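Tag der offenen Tür in der Wäscherei Pundberg

Im März hatte die Wäscherei Pundberg ihre Hallen wieder für Besucher geöffnet. Ich war am Vormittag dort, zusammen mit einer Gruppe von 8 Leuten. Der Betrieb liegt am Ortsrand von Bilham und wäscht vor allem für Hotels und Pensionen. An einem normalen Tag gehen nach Auskunft des Hauses 635 Kilogramm Wäsche durch die Maschinen, in der Hochsaison deutlich mehr.

Der Rundgang begann an der Annahme, wo die Säcke gewogen und nach Kunden getrennt werden. Danach ging es an den Waschstraßen vorbei zur Mangel — dort ist es laut, Fragen sollte man sich für später aufheben. Die letzte Station war der Bereich für Handtücher und Geschirrtücher.

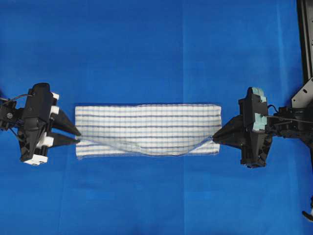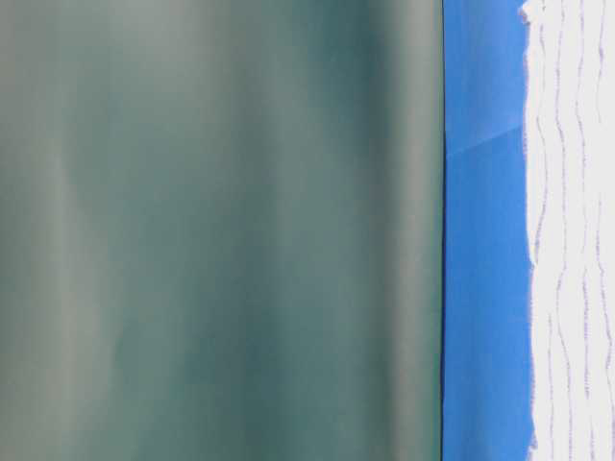
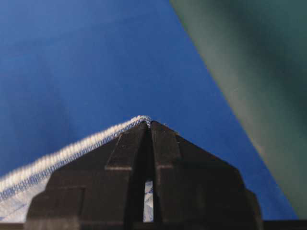
Geschirrtücher machen nach Stückzahl einen großen Teil der Küchenwäsche aus. Allein die Pension Hladun gibt pro Woche fast 324 Stück ab. Mich interessierte vor allem, woran man ein Tuch erkennt, das viele Wäschen aushält, und die Antwort war: am Rand. Bei dem weißen Tuch mit den graublauen und dunkelblauen Querstreifen lässt sich das gut verfolgen, sein Saum ist dicht mit weißem Overlockstich umnäht, und gleich darunter läuft eine blaue Naht parallel mit. Einfach umgeschlagene Säume gehen laut Pundberg meist an den Ecken zuerst auf. Solche Tücher werden aussortiert und als Putzlappen weiterverwendet.

Zum Schluss gab es Kaffee und Kuchen im Pausenraum, dazu einen kleinen Verkauf von Restposten der Weberei Lanetti. Der Eintritt war frei. Parkplätze sind knapp, der Bus hält aber fast vor dem Tor.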